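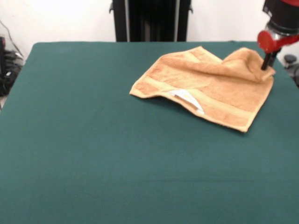

4. Working safely at the cloth-handling table

This section applies to anyone who sets up, runs or watches a Jirside table arm during towel and linen work. Read it together with section 3 (Fixing the arm and stand). The site supervisor keeps the signed copy of the checklist.

4.1 Before switching on

1. Check that the table cover is pulled smooth. Small creases do not matter. A fold high enough to catch a fingertip does.
2. Clear the table of everything except the item to be handled. Pens, phones and cups stay off the green cover at all times.
3. Look along the cable run at the side of the table. Coiled cable must lie outside the arm's reach and away from the walkway.
4. Press the stop button and confirm that the panel shows code 103. Release it and wait for code 100.
5. Tie back long hair and take off scarves and lanyards.

Note: Code 206 means the arm was moved by hand while the power was off. Run the homing routine before going further.

4.2 Placing the towel

1. Stand on the side away from the arm.
2. Lay the towel down by hand with the arm in its rest position. It does not need to be square to the table, and a crumpled start is allowed.
3. Leave care labels attached. Do not tuck them in or cut them off to make the grip easier.
4. Step back behind the floor line and say "clear" before pressing start.

4.3 While the arm is holding cloth

CAUTION: Never pull on cloth that is between the gripper fingers. The fingers can close again without warning.

1. Keep both hands off the table, including the empty part.
2. If the arm has pinched a corner and lifted it into a bunch, let it finish the move. A bunched grip is not a fault.
3. If the cloth snags on the table edge or the stand, press stop. Free the cloth only when code 103 is showing.
4. One person gives the instructions during a run. Anyone present may press stop.

4.4 Speed setting

Keep the speed at 32 or lower whenever a person is inside the room. Higher settings are for closed-room running only and need the supervisor's key. The setting goes back to its default after a restart, so check it each time.

4.5 After the run

1. Send the arm to rest and press stop.
2. Remove the towel and feel the cover for loose threads. Pick them off by hand.
3. Wipe the gripper fingers with a dry cloth. Do not use spray.
4. Write any stops in the log, with the code shown and the initials of the person who pressed the button.

Changes to this section must be agreed with Apolline Pons. Report damaged covers or cables to Ginette Rey before the next run. The checklist is reviewed every November.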